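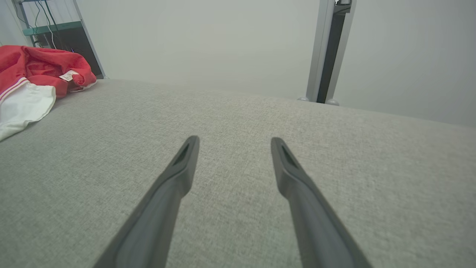 Every reader who wrote in from Kinda had the same complaint, that the second Matei novel stops just as the ferry comes in, and they wanted to know how anybody is supposed to wait until February for the next one. I sympathize. I read the last 70 pages standing up in my kitchen, and dinner suffered for it.

If you haven't met the Matei books yet, what a treat you have coming! They're set in Gerari, a small river town with one bakery, one church and far too many cousins. The first book, The Salt Porch, follows a young schoolteacher who inherits a boarding house along with the three boarders who refuse to leave it. The second, Lantern Weather, picks up the same house the next winter, with the river high and the roof leaking over the good bedroom.

At 313 pages, Lantern Weather is the longer of the 2, and I was a little worried about that going in. Middle books can sag. This one takes its time in the early chapters (there's a whole afternoon spent looking for a lost hymnal, and I loved every minute), then the flood warning arrives and the pages start to fly.
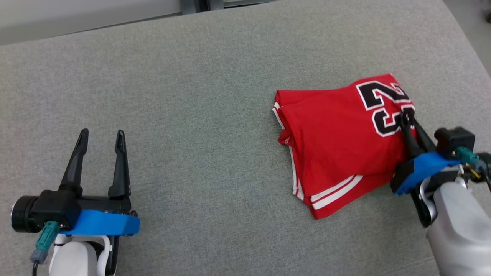

The romance builds just as slowly, and it's all the better for it. Our schoolteacher and the ferryman barely speak until page 180. By then they've shared a rowboat, a bad cold and a very funny supper with her aunt, so when he finally asks her a direct question you feel the whole town leaning in to hear the answer – I know I was.

Faith runs through the story in an easy, everyday way. People pray over bread dough and argue about the sermon on the walk home. The heroine is angry with God for a good part of the book, and the author lets her stay angry for as long as she needs to. I found those chapters the most moving of all, especially the one in the empty schoolroom.

I do have one small gripe. The brother who comes back from the city is hurried on and off the page, and his big apology happens in a letter. I wanted to be in the room for that! Perhaps the third book will give him more space.

Jullico has brought both novels out in paperback, with a map of Gerari inside the front cover. Lantern Weather has been in stores since August 1, 2018. Start with The Salt Porch if you can, and keep the second one within reach for when you finish.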